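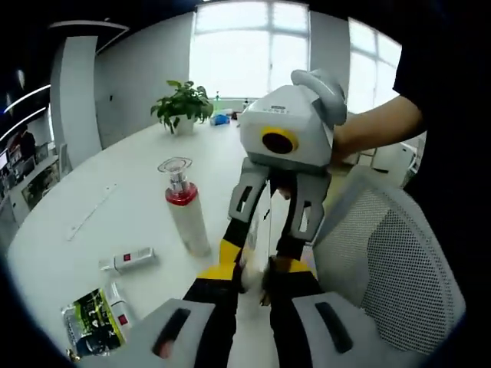
Page 2 of 3

About Us

Clekadbridge Bookkeeping School. Small school, evening and daytime classes, payroll and bookkeeping for people who run a business or work for one. Been going a while now. New page going up in bits, last updated 2019-01-25, old one was years out of date and still had the fax number on it.

Who we are

Started by Kamil Lukáč, who did the books for a flooring wholesaler and kept getting asked by the tradies at the counter how to fill in their GST forms. First classes were in the room over the Hájek bakery. Good smell, terrible stairs. Moved to Siltness Road when the lease ran out and we've stayed put.

Floor Verschueren joined as second teacher and now runs the whole payroll side. She also writes the workbooks. If you find a mistake in one tell her, she'd rather know, and she'll fix it before the next print run.

That's the full time staff. A few casual tutors come in at tax time.

What we teach

Bookkeeping from scratch. Invoices, receipts, bank recs, what goes in which column and why your accountant gets cranky when it doesn't. No experience needed. We start on paper, everyone grumbles, then we move to the software. People who learn it on paper first can find their own mistakes later.

Payroll. Leave, super, overtime, final pays. Final pays get thier own night because everybody gets them wrong.

Keeping your own books. For sole traders mostly. Hairdressers, sparkies, dog groomers, one very organised piano tuner. Bring the shoebox of receipts. We mean it, half the course is sorting out the shoebox.
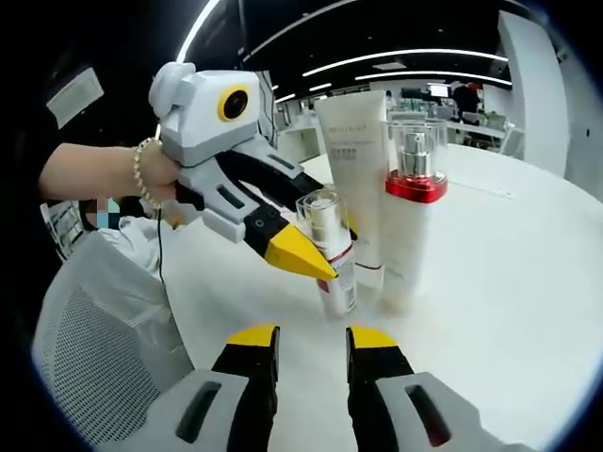 Payroll is Floor's course so a word on how she runs it. No lectures past the first half hour. You get a made-up business with made-up staff and you pay them, week after week, until June comes and you have to close the year off. Someone always resigns in the middle. Someone always has a garnishee order. The business is a jewellery shop called Grasonel, gold beaded bracelets much like the one on the wrist there, and the shop assistants get a staff discount which has to be treated properly in the pay run. Students get quite fond of the Grasonel staff. There was a small protest when the Saturday casual was let go. By the end you've done a full year of pays and can do it in your sleep, or at least with a cup of tea going cold next to you.

How classes work

Groups are small, 13 at most. More than that and people at the back stop asking questions. Terms run for ten weeks with a break in the middle of the year. Daytime classes finish in time for school pick up.

Miss a night? Come to the same class in the other stream. Miss lots of nights, have a chat with Kamil and we'll work something out. Fees can be paid in parts. Course workbook is included, calculator isn't, a cheap one with big buttons is fine and probably better than your phone.

There is an assessment at the end. Open book. You've got a set of messy accounts and an afternoon to tidy them. If it doesn't balance you can sit it again the following term, no extra charge.

What we don't do

We don't do your tax return. We don't give tax advice, we're not licensed for it. We can show you how to hand over a clean set of books so you're not paying someone by the hour to sort dockets. Several local accountants send their clients to us for exactly this and we don't take or pay any commission for it. 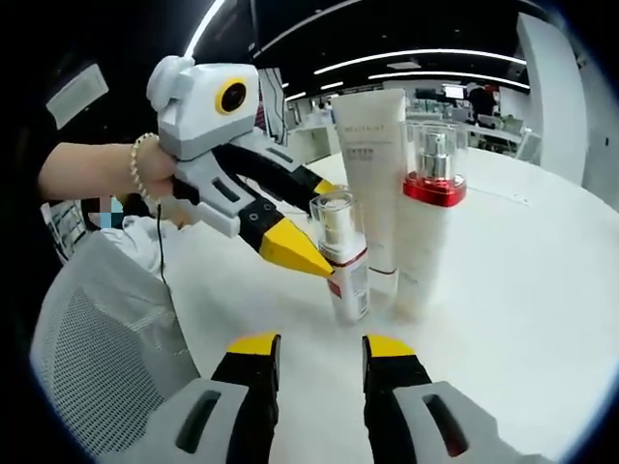

We also don't recommend one software package over another. Kamil has opinions, ask him at the break. In class we use whichever is on the current course outline and the basics carry across to the others. Debits are still debits.

Finding us

Siltness Road, ground floor, ramp at the side door. Parking out the back after hours, on the street during the day, watch the signs. Bus stops right outside. Post goes to PO Box 1354, please don't send original receipts or tax papers to it, copies only.

Office is open during class times and most mornings. If the phone rings out we're teaching, leave a mesage and one of us will ring back the same day or the next morning.

Enrolments for term one still open. Payroll nearly full, bookkeeping from scratch has places in the daytime group. Forms on page 3.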